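# Touring numbers and what they leave out

*Notes for the Teltholm afternoon session. Keep to 20 minutes, questions after.*

**Open**

- Start with the bio paragraph. Everyone in the room has written one: "has performed at numerous venues throughout," then a list. Ask for hands — who has put a lobby gig next to a concert hall in the same sentence?
- My question for the session: when an ensemble says it toured, what did it do?
- I'm going to be grumpy about this. I also booked tours for nine years and wrote plenty of those paragraphs myself.

**The Kudton season**

- Kudton Festival reported an audience of 2,588 for its world music strand last October. Good number. It went straight into the press kits of every group on the bill.
- Ask what it counts. I asked. It counts entries, so a person with a weekend pass who went out for a sandwich is two people.
- Ticket holders for the same strand: 1,196. Still respectable! Why not print that one?
- Seated at the start of the closing concert: nearly 200. I've played to fewer and been happy. But I wouldn't call it 2,588.
- (Pause here. Last time people wanted to argue right away. Let them, two minutes at most.)

**Who gets hurt by a big number**

- The players, mostly. A presenter in the next town reads the kit, books a hall that's too large, loses money, and doesn't call again.
- The oud-and-strings groups get it worst. They're sold as a "discovery," the fee is set low on the promise of exposure, and the exposure is the inflated figure.
- Presenters will say everybody does it, so the reader discounts. I don't buy this. A reader who discounts everything discounts the honest kit too.

**Rindumex**

- Rindumex is the booking platform a lot of you have been pitched. It ranks ensembles by "reach."
- Reach adds up the capacity of each room played. Capacity, with no look at who came. A trio that played one free noon set in a big atrium outranks a trio that sold out a club all winter.
- They told me a fix is coming. They told me that the year before as well.
- Don't sign the exclusive. Read clause four, the one about fees on repeat dates — it follows you after you leave.

**Sial**

- The counterexample, with reservations. Sial is a small presenting series, one room, chamber and traditional music on alternating Sundays.
- They publish paid seats after every season. Last one: 879. It looks tiny on a slide next to Kudton.
- But an agent can plan with it. You know what a date there is worth.
- My reservation: they don't publish fees, so we're taking half the story on trust. I've asked. No answer yet.
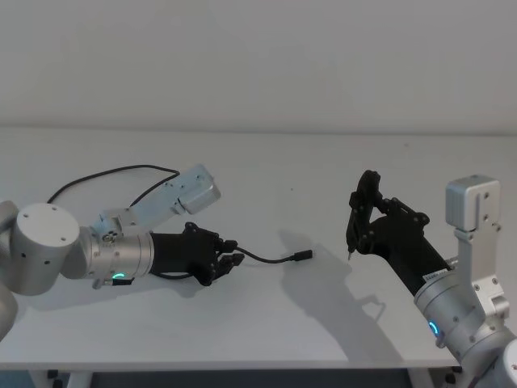 Sial wrote back after an earlier version of this talk to say I was being unfair, that fees are settled group by group and the groups themselves often ask for them to stay private. Fair point on the second part. I'd still like a range, even a wide one.

**What I'd ask for**

- On every press kit: paid seats, or write "free event."
- Name the room, as well as the building. The upstairs studio is a perfectly fine place to have played.
- Year of each date. Some of these lists go back a long way.

**If time**

- The streaming figures question. I don't have good data and I don't trust anyone's who says they do. Say so and move on.
- Handout has the Rindumex clause and the Sial page. Leave copies by the door.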